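Side Tables, Round Tops

Bredville's lobby and reading corner were refitted in June. We kept the heavier pieces and changed the small tables, 14 of them, for round ones that two people can share. The rest of the gallery covers how they look from close up and how they are holding up so far.
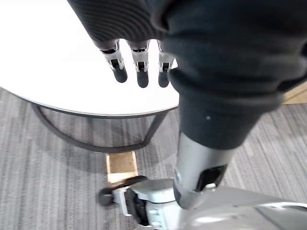

White tops show crumbs and coffee rings, so they get wiped at 2 in the afternoon and again at closing. The thin rim line is darker than the top and hides small scuffs along the edge. The base is black metal tube, curved, and stands directly on the floor — we added felt pads under ours.

The tables came through Coltstead. Three went upstairs to the Plarau room, where the old square ones blocked the door. Spare felt pads are in the desk drawer, a box of 200.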